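Notes on the Shape Blocks and the Sorting Board

The household collection of shape blocks has been reorganized. As several readers have written to ask how the blocks are stored, cleaned and set out for use, the present arrangement is recorded on this page. It replaces the entry published last August, which described the old tin and should be disregarded.

The blocks were acquired in two lots. The first came from a shop called Skillham, which sold educational supplies on the lower end of our street until the building changed hands. The second was a gift from Constanza Espinoza, whose own children had outgrown them. The two lots are close enough in size to be used together, although a careful eye will notice that the reds do not match. The Espinoza red is slightly deeper. I had at first intended to keep the lots separate, and maintained two bags for that purpose. The bags were mixed by a young visitor within a week, and the distinction has been abandoned.

Only solid colors are retained in the collection. A number of patterned pieces came with the gift and were passed on to a neighbor with my thanks. The shapes in regular use are the cube, the cylinder, the triangle and the star. Stars are by a wide margin the most requested, and also the most troublesome to store, as the points catch on the cloth of a bag and on one another. They now have a drawer to themselves.

The matter of a working surface required more thought than the blocks did. For a long time sorting was done on the living room rug, where small pieces vanished into the pile and standing pieces would not stand. A tray was tried next. The raised rim was useful, but it kept smaller hands from reaching the middle comfortably, and the glossy finish allowed everything to slide. A flat wooden board with no rim has proved the most satisfactory. Blocks stay where they are put, and the pale color of the wood makes each one easy to find.
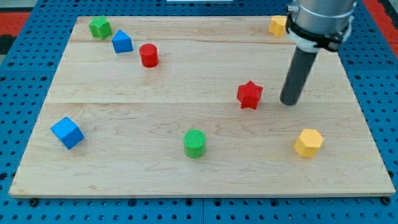
The spacing of the blocks is a point on which I have changed my practice. It was formerly the custom in this house to begin with the pieces grouped by color, and to ask the child to regroup them by shape. This was orderly, but it gave away the first answer. The blocks are now set out at the start with plenty of bare wood between them and with like colors kept apart. The child chooses the rule. Some begin with color and some begin with shape, and one regular guest sorts by which pieces he considers friendly. His categories are consistent from one visit to the next and have been accepted.

A small selection is preferable to the full set. When every block is put out, the session becomes a building session, which is a fine thing but a different one. The remainder should be kept out of sight until the sorting is finished. My own sessions last 15 minutes, generally at four in the afternoon, and are ended earlier if interest fails.

Anas Harb, who reads this blog and teaches a kindergarten class, wrote to recommend that cylinders be introduced standing upright and only later laid on their sides. I have adopted the suggestion. A cylinder on its side is a different object to a child of three, and it also rolls off the board. He further recommended naming the star last, on the grounds that once it has been named no other shape will receive any attention. My experience agrees with his.

On the subject of cleaning, the following procedure is in force. Blocks are wiped with a damp cloth and dried by hand. They are not soaked. The inner corners of the stars collect crumbs and are cleared with a soft toothbrush kept for that use alone. The board is wiped along the grain and stood on its edge to dry, away from the radiator. A previous board was left flat on a wet counter overnight and warped badly enough that it rocked when touched. It has since been cut down and serves as a shelf in the shed.

Storage is in shallow drawers, one for each shape, with labels drawn by the children. The label on the triangle drawer is not accurate but will remain. Each drawer is lined with felt, which has reduced the noise considerably. Total cost of the felt was 14 dollars, and there is enough left over for one more drawer.

Two matters are outstanding. The collection is short of green, and any reader who knows of a source for single replacement blocks is invited to write. There is also the question of whether hexagons should be admitted. I have been opposed to them, as they are easily confused with the cylinders when seen from above by a tired child. Constanza holds the opposite view and has offered to lend 7 of them for a trial. The trial will begin once the last drawer has been lined, and the outcome will be posted here with the date of the next toy exchange.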